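The month I stopped ordering things

Hello again from the far end of Plodura, where it's finally cool enough in the mornings to leave the back door open. Last time I promised to tell you how my September without online shopping went, and a few of you have written to ask if I'd quietly given up. I hadn't! I wobbled a lot, though, and I did cheat once, and I'll get to that.

The background, if you're new: in August I sat down with my bank statement and a coffee and added up everything that had come to my door in a box or a padded envelope. It came to $380. I couldn't have told you what half of it was. There was a second garlic press in there. I like garlic, but come on.

So the rules were simple. Nothing ordered online for the whole month. Groceries didn't count, medicine didn't count, and if something broke I could replace it as long as I walked or drove to a real store and carried it home myself. Buying things in person was fine. I just wanted to see what would happen if there was a little bit of effort between me wanting something and me having it. 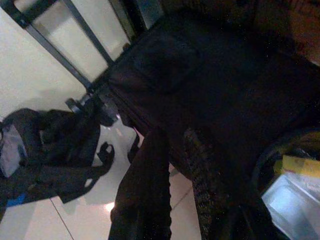 The first week

The first week was the worst, mostly because of the evenings. I hadn't noticed how much of my shopping happened after nine o'clock, on the couch, with some show on that I wasn't really watching. My thumb would go looking for the app all on its own. I'd moved it to the last page of my phone and it found it anyway, so on the third night I deleted it, and then spent a good ten minutes feeling weirdly proud of myself.

What helped was a list. I stuck a sheet of paper on the fridge and every time I wanted to buy something I wrote it down. That was all, no judging. New bath mat. Better scissors. A thing for cutting avocados. One of those lamps that wakes you up slowly. By the end of the week the list had gone around the corner and up the side of the page, and when I read it back I still wanted maybe a quarter of it. (The scissors, mainly. Mine are terrible.)

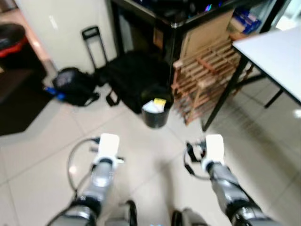 The bath mat stayed on the list for the whole month and it sent me down a path I hadn't planned on, which was cleaning. I'd convinced myself that the bathroom needed a new mat, a new curtain and a new little shelf, and what it needed was for me to get down on my knees with a brush. Pale tile like the floor in the photo is lovely and bright, but I have the same sort of thing at home and it shows every hair and every drip of toothpaste. I did mine with warm water, a squirt of dish soap and an old toothbrush for the grout, and it took most of an afternoon with the radio on. Then I washed the old mat, hung it over the fence, and put it back down. It's fine. It was always fine, it was just dirty.

After that I got a bit carried away and did the kitchen too. I won't pretend I've done it again.

Going to actual stores

I'd forgotten how nice this can be, and also how annoying. The nice part was Antwi, the hardware place behind the library, which I've driven past for years. I went in for a single cupboard hinge and came out with a single cupboard hinge. You can buy one! Online they come in packs of ten, and then you have nine hinges in a drawer for the rest of your life. The woman at the counter looked at my broken one, walked off without a word, and came back with the right size.

The annoying part was Vela, where I spent an entire lunch hour hunting for a plain white pillowcase. They had pillowcases with ferns on. They had pillowcases with sayings on. I went home with nothing, and that night I turned an old flat sheet into two pillowcases with some very wobbly sewing. They don't match and one is a little short. I sleep on the short one.

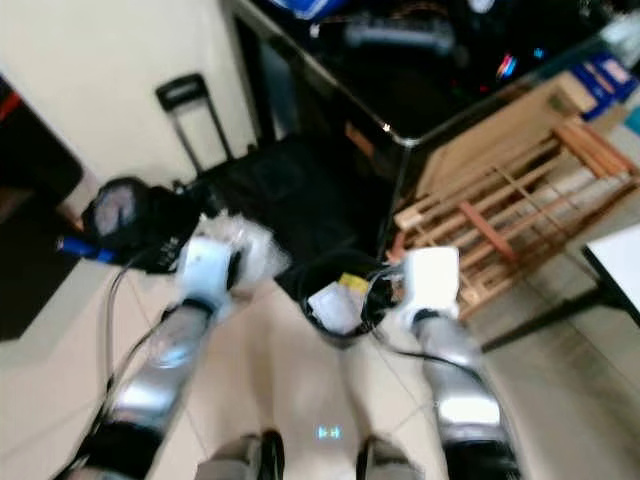
I also started combining trips, just so I wasn't driving back and forth for one thing at a time. If the library books were due, that was my day for Antwi as well, and if I was already parked I'd walk over to Grindico for a coffee and a cinnamon roll. You could argue that the rolls ate into the savings, and you'd be right. I'm leaving them in the budget anyway.

About the cheating

All right. In the third week my niece had a birthday, and I left it too late, and she lives two states away. I'd meant to buy something in town and mail it. I had the paper and everything. Then it was four days before the party and I still had no present, so I ordered her a paint set from my laptop and had it sent straight to her house. Technically it never came to my door, so maybe it doesn't count? I've decided it counts. She loves it, for what that's worth, and has already painted the dog.
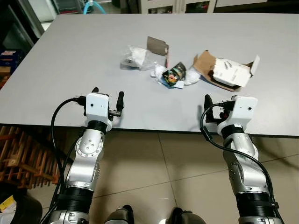
The total for the month, paint set included and cinnamon rolls included, was $137. I checked it twice. I'd like to say the rest went straight into savings, but the car needed a tire and you can guess where it went. Still, it was nice to pay for a tire without that sinking feeling.

The other change was the recycling. I used to spend part of every weekend flattening boxes in the garage and stuffing plastic into other plastic, and I'd be grumpy about it as if somebody else had ordered it all. In September I took the bin to the curb once, and it still had room in it.

I'm not doing a second full month. I put the app back on my phone for a day, looked at it, and took it off again, and for now I'm just going to keep the list on the fridge and wait a week before I buy anything that's on it. The scissors have made it through their week, so I'm off to Antwi on the next library run. If you've got a pair you love, write back and tell me, and tell me if they can handle chicken bones too.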